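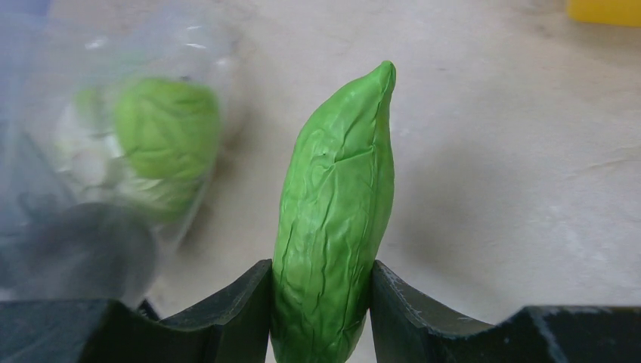 Home Boards Kitchen & Play Storage Ask Sign in

We use cookies to remember which boards you read. OK / Manage

How do you store play food so it stays sorted?

My kids have inherited a mountain of play produce from a cousin in Asstead. There are 40 pieces, and by dinner every one of them is under the couch. I have tried a shoebox (sat on), a salad bowl (needed for salad) and a handsome Morikawa wooden crate that cost 25 dollars and turned out to be mostly splinters. What do people use? Bonus points if a four-year-old can put things away alone. I'm not proud. I will take anything that isn't "teach them responsibility."

Posted 2018-09-13 by crumbdrawer

parsnip_dad

Mesh produce bags with a drawstring, plus one shallow tray. The bag is for storage and the tray is the "store." Kids fill the tray, sell you a cucumber at a criminal markup, then everything goes back in the bag and the bag goes on a hook.
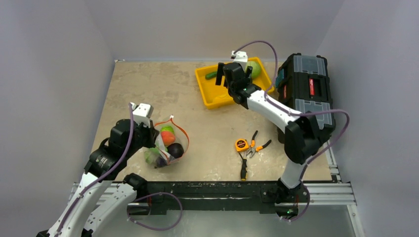

Five pieces in the bag, cucumber and a round green one in the yellow tray.

Get a tray with raised sides that slope, or the round fruit will leave. Small bags beat one big one. I bought a giant laundry-size one from Dinanon first, and it held everything, in the sense that a landfill holds everything. We now run one bag for fruit, one for vegetables, and one for items under dispute (tomato).

Also, squishy cucumbers pick up lint in every crease. Damp cloth, a drop of dish soap, and let them dry before bagging.

lowshelf21

bins

Get bins. Fomden has them.

marrowbone

Seconding the mesh bags, with one complaint. Putting food away is easy enough for a four-year-old, but drawstrings are a two-handed job and mine treats the closing part as optional. I leave the mouth open on the table until the last plum is in, then do the string myself. A bright cord helps a lot, and an orange one like that, looped up in a peak over the clear mesh, is easy for an adult to grab on the way past. White cord on white mesh I lose constantly. Keep an eye on long strings with little ones and hang the bags high.
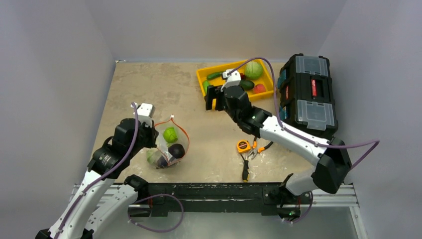
Cabbages are their own problem. Ours are the bulkiest thing in the collection and if they go in first, nothing else fits and somebody cries, usually me. Put the small stuff in the bottom and let the big round green one ride up top, with the dark purple fruit underneath it. You can see what's in there without dumping the whole thing out, and not dumping it out was the entire point of buying bags.

51 people found this thread useful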